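The sorter came with the building, is how I like to put it, although what I mean is that I signed up for a thirteen-week trial with Jutholm the same month I signed the lease, and by the time I understood either contract I was already in love with both.

I run a toy library. You pay a little each month, you take home a bag of toys, you bring the bag back, and then I stand at a table until late at night working out what's what. That was the part I wanted gone. I wanted the lending and the chatting and the kids flat on their bellies on the rug. I didn't want the midnight sorting, with somebody's candy wrappers stuck to my sleeve (there are always wrappers, people return toys the way they empty a car).

So I called Jutholm, and Jutholm had a package called the Bemonia. One arm, one stand, two tables, setup included, and a person on the phone if you got stuck. It was 4000 to buy, or you could try it first and pay by the week. I'm a try-it-first kind of woman. I once test-drove a mattress for a whole month and sent it back with a thank-you card!

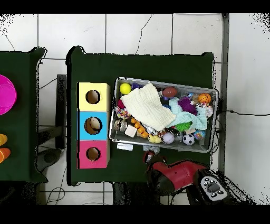
I'd cleared out the back room for it and bought myself a stool, and that first week I sat on the stool every evening like I was at the movies. I told my sister on the phone that I was working late. I wasn't working at all. I was eating crackers and watching somebody else do my job, and I'd catch myself leaning to one side when it reached, the way you lean when your bowling ball is headed for the gutter.

The deal was simple enough. Round things go in the holes, everything else gets set aside, cloths come off first. You tell it that once and it tries. The Bemonia wasn't fast. My best ever time for a returned bag was nine minutes, and it took the better part of an hour over the same bag, with long pauses where I'd swear it was thinking about its life. But it never got a sore back, and it never stopped in the middle to read the rules of a board game and get annoyed about them, and I did that a lot.

Then Bileck called. Bileck is the daycare chain up the highway, and they'd heard about my little library and wanted to know if I could take on their toys too — wash them, sort them, send them back out. All 54 rooms of them. I said yes before I'd sat down. Then I did sit down, and I looked at my one arm in its one back room, and I did some arithmetic on a paper bag that I won't repeat, except to say there weren't enough hours in it.
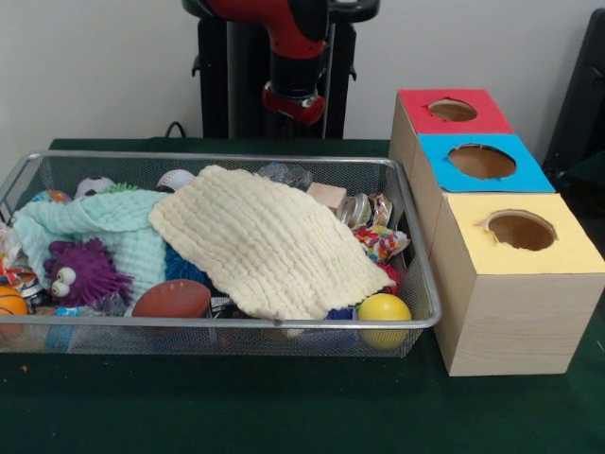 Faces are my weakness, I should admit that now. I can't throw out a toy that has eyes, and half the reason I fell behind in the first place is that I'd pick one up and start apologizing to it for the state of its friends. The purple spiky fellow with the googly eyes was the worst of them. He'd be tucked in under the green cloth, staring straight ahead, with all those crumpled wrappers in the same basket, and I'd have to leave the room and make tea. The arm had no such trouble. A ball was a ball to it, whoever was looking out of it, and I found that a comfort some nights and a little chilly on others.

I tried to talk Jutholm into a second arm at half price. They laughed, very nicely, and offered me a bigger one called the Bodin, which needed its own circuit and cost more than my van. They also offered me 1000 off the Bemonia if I made up my mind before the trial ran out. I wrote that on the paper bag too, right under the arithmetic, and underlined it until the pen went through.

What I couldn't work out was whether I wanted a business or a stool and a box of crackers. I'd never had to choose before. When I did all the sorting myself I was too tired to wonder about it.

In the end I called Bileck back and asked for a smaller piece. I practiced the speech in the van with the windows up. I said I could do a few rooms, slowly, and do them right, and that I'd understand if they went with somebody bigger.

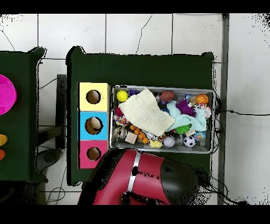 Slow was fine, said the voice from Bileck, slow was what they'd had before, only with more complaining, and could I start in May? And did the machine mind glitter? They had a great deal of glitter.

I said I'd have to ask it. Then I hung up and went into the back room and sat down on my stool, and I got the paper bag out and hunted for a corner that was still blank, so I could write down the number for Jutholm and call them in the morning.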